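Open day at Whitlock draws a crowd for the fridge robot

Visitors filled the Whitlock building for Undetow's October open day, and the longest line by far was for the kitchen demo.
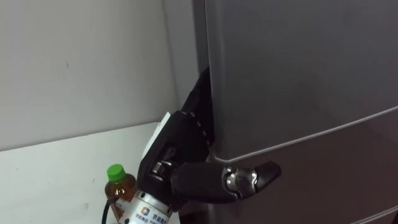 By Jaime Baptista | 30 Oct 2024

The task is one we all do half asleep: open the fridge, deal with a bottle of tea. Watching a humanoid work at it with jointed black fingers is a treat! In all, 1159 people signed in, and plenty of them came back for a second look.
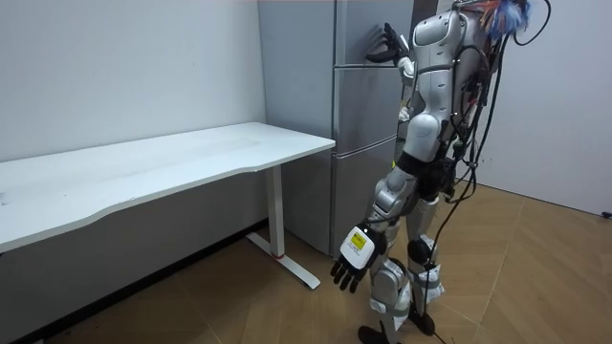 Undetow has been working on household chores for 27 months, mostly at its Prunholm lab. The team wants a robot that can cope with an ordinary kitchen - no special handles, no stickers on the doors. So the fridge is a plain gray one, and the robot has to reach up to the top door while its other hand hangs down by the desk leg. Kids loved the bright feathery tuft up top and wanted to know if it had a name.

It does: the robot is called Zidar.
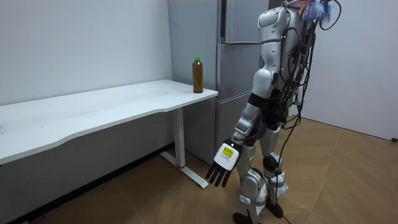

Zidar by the desk

The demo lead took questions all afternoon and never seemed to tire of them. "Doors are hard," Fairclough told one group. "You have to find the edge by feel, and then you have to pull without dragging yourself over." He said the team has logged 2441 practice runs on doors alone.

Two more open days are planned at Whitlock. Entry is free, and the kitchen demo will be on both times.
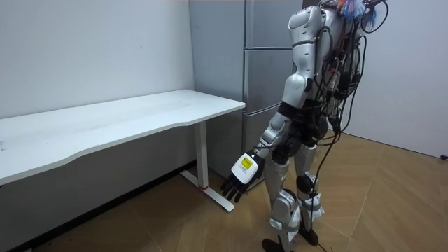
Zidar beside the desk and refrigerator at the Whitlock open day.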